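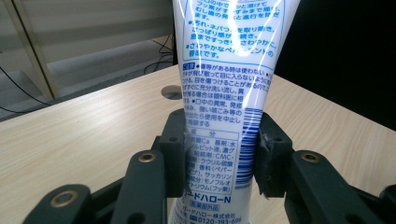
Herkuvar gripper

The Herkuvar gripper is a hand-held, two-fingered gripping tool built by members of the Umance shared workshop. It was designed by Masanobu Kawaguchi, a retired toolmaker, and later revised with Mereana Tipoki, who has looked after the drawings and the parts list since the second version. The tool is held in one hand and carries a small camera that looks along the fingers. It is used to record how a person picks up, turns and sets down household goods, and the recordings are then used to train a bench-mounted arm in the same workshop, known as Joda.

Design

The gripper uses a pair of dark grey linkage arms, each ending in a block-shaped finger. The arms turn on round brass bushings pressed into the linkages. Kawaguchi's first drawings called for plain holes in the plastic, but these wore oval during early trials and the play at the fingertips became too great for small objects. The bushings were adopted in version 2 and have been kept in every later build.

The opening between the fingers is 80 mm at its widest. A trigger in the handle draws the arms together, and a return spring opens them again when the trigger is released. The complete tool, with camera and handle, has a mass of 617 g. Members with smaller hands have found this tiring over a long session, and a lighter handle has been drawn but not yet adopted.

Finger pads

Each finger has a flat inner face to which a soft contact pad may be fixed. The pads are the part of the tool most subject to wear. Rubber tends to lift first along the inner edge, where it meets the corners of boxes and the rims of containers, and it becomes ragged if it is left in service. Workshop practice is to replace both pads together, as a new pad set against an old one causes the object to twist in the grip.

Two methods of fixing have been tried. Double-sided tape allows a quick change but creeps under load. Contact adhesive holds better, although the old layer must be scraped away before a new pad is fitted. The current build notes, dated 14 August 2025, recommend adhesive for general use and tape only for short trials.

Test objects

Objects for recording are drawn from a collection called the Ishida shelf, named after the cupboard in which it was first kept. The collection favours ordinary items that are awkward for a machine to hold. Among them are soft packages such as toothpaste tubes, including a white Guard Halo N tube with blue Japanese print. A tube of this kind is harder to handle than a rigid bottle: its sides give way when pressed, its width changes along its length, and its glossy surface throws back overhead light in bright streaks that can hide the lettering from the camera.

For tubes, the usual method is to stand the object on its cap and close the fingers low on the body. The grip should be firm enough to pinch the sides slightly. The operator then lifts, holds and lowers the tube without letting it lean. Printed text is left uncovered on the test objects — Tipoki has argued that dense lettering gives the camera useful detail to follow as the object turns.

Versions

Version 1 had plain pivots and bare plastic fingers. Version 2 introduced the brass bushings and the first rubber pads. Version 3, the current design, has a stiffer handle and a revised camera mount that can be removed with a single screw. A further revision, planned for September, is expected to include the lighter handle and a pad held in a shallow slot.

See also

Joda (bench arm)
Ishida shelf
Umance workshop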